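# About Vevuleck

Hi, and thanks for clicking the link hardly anyone clicks!
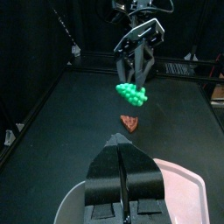 I started Vevuleck because I kept missing small movies. They'd play for 3 nights at one theater and vanish, and I'd hear how good they were months later. So I began a list, and the list became a site – first just me, now 7 of us writing about indie thrillers, odd comedies and anything with subtitles. We argue a lot, mostly over food. Half of us are pizza-slice people and would never bring a bunch of green grapes into a movie, and the other half think that's the perfect snack (quiet, no wrapper).

We've published 2,511 reviews so far. Every one is written by somebody who watched the whole film, credits included. We don't do star ratings. I tried them for one April and hated it.

Our newsletter is called Skirkico and goes out twice a month with release dates, festival news and whatever trailer we can't stop replaying. We also host screenings at the Vurnik, a lovely old room with 110 seats and a very loud heater – bring a sweater anyway!

Made a film? Send us a screener through the contact form. Shorts are welcome too, and we do read every note that comes with them.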